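Zetell River people bring their water case to the regional hearing

A white tray with three long channels, on a table.

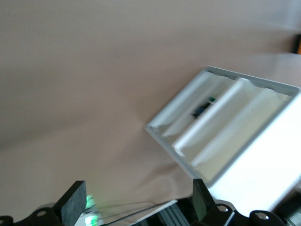 FLUNDLEY -- Families from the four settlements along the Zetell River will speak on Sat 4 April before a regional panel on land and water rights. It is the first time that the settlements present their case together, and they ask all readers of this newsletter who live near to come and sit with them.

The matter is the permit given in December to the Urquhart quarry. The permit lets the company take water from the upper river during the whole year, also in the dry months. The settlements say that they were not consulted before the decision, although the river is named in their land agreement. They received one letter, in English only, and many of the older people in Hotari do not read English.

Our association has collected 283 written statements. Of these, 160 come from Hotari, where the wells are shallow and people depend most on the river. The statements speak about fishing places, gardens, the washing of wool and the two burial grounds near the lower crossing. Some are only three lines long. One is 52 pages, with maps drawn by hand, and the panel has accepted it complete.

The delegation will ask for three things. The permit should be stopped until a real consultation is held. The results of water testing should be given to the settlements every month, in both languages. And the charges against the young people who blocked the quarry road for one night should be dropped. They stood on a road which the settlements consider common land, and they left when the police asked them the second time.

The company has said in the local paper that it follows all conditions of the permit. We have asked to see these conditions, and until now we have received only the first part.

The hearing is in the old school hall in Flundley and starts at ten in the morning. The hall has 99 seats, so please come early. There will be interpretation during the whole day. A bus leaves from the Hotari store at eight and returns after the last speaker. If you need a place for a wheelchair on the bus, please tell the office before Thursday.

Written statements can still be given at the office until the day before the hearing. They must have a signature or a thumb print.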